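Rebalancing in April or just leave it alone?

panaton_pete wrote:
OK so I need somebody to talk me out of (or into) something. I'm 43, my retirement account was supposed to be 80 percent stock funds and 20 percent bonds, and after the run we've had it has drifted way over on the stock side. Every April I sit down after taxes and put it back where it belongs. This year I really, really don't want to. The stock part is the only part that's doing anything! My wife thinks I should stick to the plan I wrote down. I wrote it down on the back of a furnace receipt, for what it's worth, but I did write it down.

Anybody else skipping this year?

gravelroad16 wrote:
Skipping. I've skipped for years and I'm ahead of where I'd be if I hadn't. Every time I sold some of what was going up to buy more of what wasn't, I kicked myself later. My money is in two index funds and I look at it when the statement comes.

NawalB wrote:
gravelroad, that's great while it's working, but you are taking a lot more risk now than when you started and I don't think you'd say you chose it. Pete picked 80/20 for a reason. If the reason is the same, the numbers should be the same.

I keep mine in the workplace plan at Prundadico and the site lets you rebalance in the same account with one button, no tax bill, takes less time than making coffee. I do it and then I close the laptop and don't look for a month.

Nawal Benmoussa
(yes I sign my posts, old habit)

gravelroad16 wrote:
I did choose it. I chose it by leaving it there. I don't need the money for a long time and I've sat through a couple of ugly drops without selling, so I think I know what I can stand.

panaton_pete wrote:
See, this is my trouble, I agree with whichever one of you posted last. I also have a smaller taxable account at Kustar, and that one I'm more nervous about because selling there means gains, and I've held some of it since my first real job. 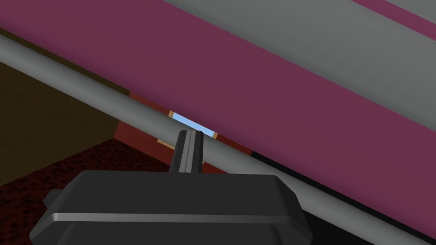 Do I have to sell anything in the taxable account to get back to my mix?

Most people can get there by doing the selling inside the retirement account, where a trade doesn't create a tax bill, and by pointing new deposits and dividends in the taxable one at whatever is running low.

teacup_bonds wrote:
Second the part about dividends. I turned off automatic reinvesting in my taxable account and now the cash piles up and I send it to the bond fund by hand. Slow, but I haven't had to sell a share in ages. It does mean you have to treat all your accounts as one big pot, and some people hate that. My brother-in-law hates that. He wants every account to have its own little 80/20 and you can't tell him anything.

gravelroad16 wrote:
Your brother-in-law and I would get along fine.

NawalB wrote:
Ha. Pete, one more thing and then I'll leave you be. Are you still adding money every paycheck? If so you could change only the new contributions to bonds for a while and not touch the rest. It won't fix a big drift, but it might get you moving if pushing the sell button is what's bugging you.

panaton_pete wrote:
Every paycheck, yep. OK I like that. I think I'll do half the rebalance inside the retirement account tonight and put the new money in bonds through the summer, and leave Kustar alone. Gravelroad is going to tell me half is silly.

gravelroad16 wrote:
Half is silly. But it's your money, and your wife's already right according to most of this thread.

teacup_bonds wrote:
Put it on a new receipt this time.

Recent threads
Anyone used El Fassi for tax prep with a side business?
I bonds: cash out or keep holding
Small cap funds, worth the bother?
Rolling an old 401(k) over, how long did yours take
Target date funds and why mine has so much cash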